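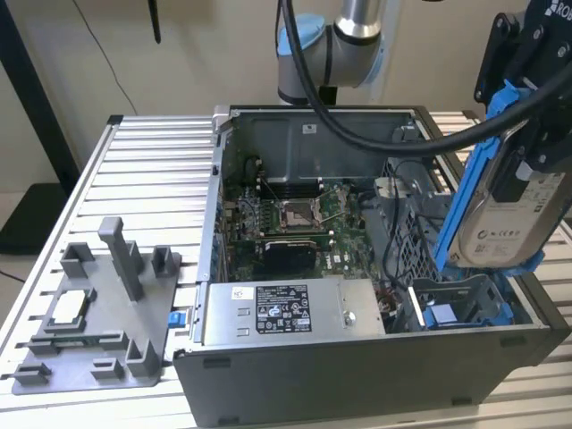
## Quezada's old office towers are getting a second life, and I went to look

If you bought a new computer at Gandex on Mill Street in the last couple of years, you probably left your old one in the back of a closet. Good news (well, good news if you live in or near Quezada) – Itetti, the little repair shop two doors down from the bakery, is now taking in used desktop towers, fixing up the ones worth fixing and passing them along to families with kids in school. The first batch goes out in January and I'm very excited about it, partly because I have three dead computers in my garage and my husband has been making remarks.

The batch came from Stovanex, the shipping office out by the rail yard. They replaced all their desk machines over the summer and had 98 of the old ones sitting on pallets. Geetha Venkataraman, who owns Itetti with her brother Satish, heard about them from a customer and drove over with a van the same afternoon. It took 7 trips! She says the van has never been the same.

I stopped by on Sunday, when the shop is closed to walk-ins and the tower work gets done. I'd never really looked inside a computer before. I've owned them since college and I think I imagined it was all one solid thing in there, like a meatloaf. But with the side panel off and the case lying down, there's a surprising amount of plain old air, and then the green motherboard in the middle, the silver power supply with its black label full of tiny white print, and thin black cables hanging down one side. The hard drive sits in a blue plastic carrier, and I got a bit attached to those carriers. They're the one cheerful thing in a dark gray box.

Chandrasekhar Kulkarni handles most of the drives for the shop, and he was patient with me. The drive is the part people worry about, he said, and they're right to. It holds the tax returns and the photos and the half-finished novel. So the drive comes out of every tower that arrives, before anybody even plugs the thing in. It gets a paper tag matching the tower and goes through a wipe, which on the older drives can run all night. If it passes its health test after that, it's good to be used again. If it doesn't, it gets drilled. (I asked to do the drilling. I was told maybe next time.)

"People think the old machine is slow because it's old," Chandrasekhar told me. "Half the time it's slow because the drive is tired and the memory is short. You change those two and it's a perfectly nice computer."

He also had strong feelings about dust, which I won't go into fully, but the short version is that a tower kept on the floor next to a radiator and a cat is going to look like a tower kept on the floor next to a radiator and a cat. The Stovanex machines are apparently quite clean by his standards. He'd rather have ten from an office than one from a teenager's bedroom.

### What happens to each tower

I asked Satish to walk me through the order of things, so for those of you who like that sort of detail:

- Side panel off, tower on its side on the bench
- Drive out, tagged and sent for wiping
- Dust blown out, fans and cables checked
- Memory tested, more added if there's any to spare
- A wiped drive fitted, then the operating system and a word processor installed
- An overnight run with a screen attached to see if anything misbehaves

Machines that fail on the last step get taken apart for pieces. Power supplies and graphics cards are the things Satish hoards. He has a whole shelf of memory sorted in egg cartons, and he was a little proud of the egg cartons, so I'm mentioning them.

So far 17 of the Stovanex towers have gone all the way through. The plan is to have the rest done by the time the spring term starts, though Geetha crossed her fingers while she was telling me this and then crossed them on the other hand too.

### Where the money's coming from

The towers were free but the bits and pieces aren't. Cables, keyboards, replacement drives for the ones that fail, plus mice, which seem to vanish from offices faster than pens do. The shop put in the first $3000 itself, and Gandex has agreed to chip in keyboards at cost. Shona Moncrieff, who manages the Gandex store, told me she'd been wanting somewhere to send people who ask what to do with their old computer at the register. She used to shrug at them and now she gives them a card with Itetti's address on it.

There's no charge to the families. They do need to come in and pick the computer up, and somebody at the shop will spend a while showing them where everything plugs in. Monitors are a separate question, and right now there aren't enough of them. If you have a flat one that works, and you can find its cord, please, please bring it in.

### How to get one, or give one

Roxana Puma at the front desk is keeping the list for both. If your family could use a computer, stop in and put your name down. She doesn't ask for paperwork, only which school and how many kids would be sharing it. If you're giving one away, the door is open from 9 in the morning, and you can park in the alley for drop-offs so you don't have to lug a tower past the bakery line.

A few notes from Roxana for the givers. Desktop towers only for now, so no laptops and no printers (she said the printer part twice). Copy off anything you want to keep before you bring it. The wipe is permanent and she can't go fishing for your wedding pictures afterward. If you know the password, write it on a sticky note, although Chandrasekhar says it makes no difference to him. And don't take the drive out yourself unless you're sure what you're doing. A couple of people have arrived with a drive in one hand and a snapped plastic carrier in the other, and those carriers are a pain to replace – they're different for nearly every case, and the shop has been saving every blue one it can get.

I took one of my garage computers over on my way home from writing this up. Roxana looked at it for a while and asked me what year it was from, and I had to admit I didn't know, but it has a floppy drive. It's going in the parts pile. The other two are younger and I have hopes for at least one of them, once I find the box with the power cords.

Itetti is looking for a few more people who can spare a Sunday afternoon, too. You don't need to know anything about computers. There's cleaning and tagging to do, and Satish will teach anybody who wants to learn how to put a drive back in its carrier and slide it home. Ask for him or Geetha at the shop, and bring a sweater, it's chilly back there.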